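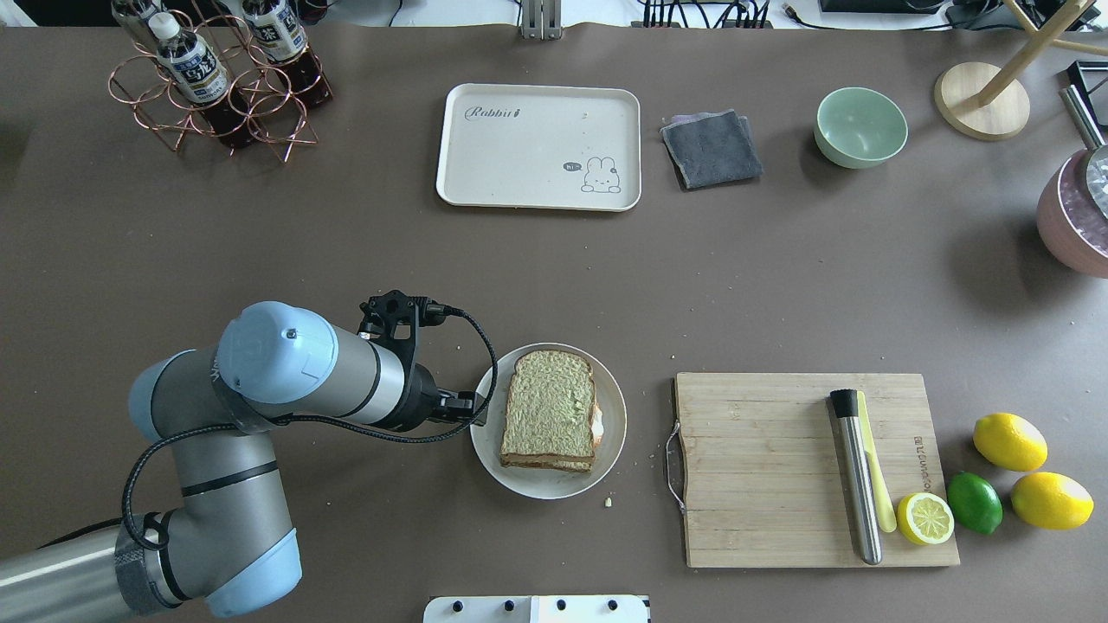 Darel Student Robotics Club / Visits and Trips

I got back from the Femilar open afternoon with sore feet, a bag of flyers and about a hundred photos of my own thumb, so let me get this written down while I still remember which room was which.

If you haven't been, Femilar is the student robotics building on the far side of the Schumacher parking deck (follow the paper arrows, not your phone, which will send you to the loading dock). Every February they open up the workshops and let the project teams show what they've been building. The sign-in sheet at the door was up to 1,859 visitors when I wrote my name, counting from the first year they did this, and the girl in front of me was very disappointed to have missed a round number.

I started with the kitchen table project because that was the one our club argued over all fall. The class is called Erema, and it's a one-semester course where 12 students share the arms and the table and have to get them to do ordinary food and drink chores. Making up a plate, moving fruit, tidying away a spatula, that sort of thing. I figured it would be a polished demo with a rope in front of it. Nope! It was a working session, crumbs and all, and they let us stand close enough to hear the joints.

The arm I watched is gray with light blue caps on the joints, and it has a black gripper and a little bracket for a camera up over the wrist. When I walked up, the fingers were right at the rim of a plate with a sandwich on it. I held my breath like I was watching a free throw. Plates are mean, if you've never tried one. The rim is thin, it curves away from you, and if you push a hair too hard the whole thing just slides off across the table. Our own gripper at home did exactly that for three weeks and we ended up taping ours down (not proud of it).

I asked one of the students why they didn't clear the table first and give the poor arm a chance. She said the clutter is part of the assignment. Each team has to leave a certain amount of stuff out, and they aren't allowed to line it up nicely. So there was a bamboo cutting board with a muddler and a pale yellow spatula lying on it, half a lemon sitting on the corner, and more lemons and a lime right beside that. Also a tray with a cartoon rabbit saying "hi," which I would like to own.

The citrus turned out to be the thing everybody wanted to talk about. Whole lemons roll. Limes roll too, and they're smaller, so the grip that works on one can miss the other. And a cut lemon is a different animal again, with that flat face on one side, and you don't want to squeeze it unless you're trying to. One team told me they'd spent more hours on the half than on everything else on their list. I wrote that down for our spring planning, and I would vote for starting with whole fruit only.

They keep a paper log taped to the wall, which I loved. Every team gets 160 tries at its chore over the semester and has to write each one down, with a word or two on how it went. Some of the entries are very dry ("plate left") and some are clearly written late at night. To pass, you need 80 clean ones, and they can come in any order, so a terrible first month doesn't sink you. I think we should steal this whole system. Our own notes are spread over four notebooks and the back of a pizza box.

Things I asked so you don't have to: yes, you can join the class with no coding background, but you'll be paired with somebody who has some. No, they don't eat the food afterward. Yes, the drinks rack is part of it. It's a copper wire thing made of rings, with bottles of some dark tea-colored drink in it, and getting a bottle out without catching a ring is the chore for the last part of the course. I put my hand in to see how much room there was and got a polite look.

After that I did a quick loop through the other rooms. The line follower track was packed with little kids and I couldn't get near it. The sewing machine project upstairs was closed for lunch, which was a shame. There was a bench where you could try driving a gripper yourself with a pair of handles, and I waited in line for roughly half an hour to pick up one foam block. Dropped it. Went back to the end of the line. Got it the second time and got a sticker!

Food was chili and cornbread in the lobby, cash only, so bring some. The restrooms on the ground floor are the ones you want. Parking at Schumacher is free until four and they do check.

For our bunch, I'd like to go again as a group next year and get there right when doors open, before the kitchen table gets crowded. The Erema students said they're happy to have another club come by during a regular class too, as long as it's a small group and we write ahead. I've got the sign-up card in my locker. If you want in, put your name on the whiteboard under the bus schedule, and please write it so I can read it this time.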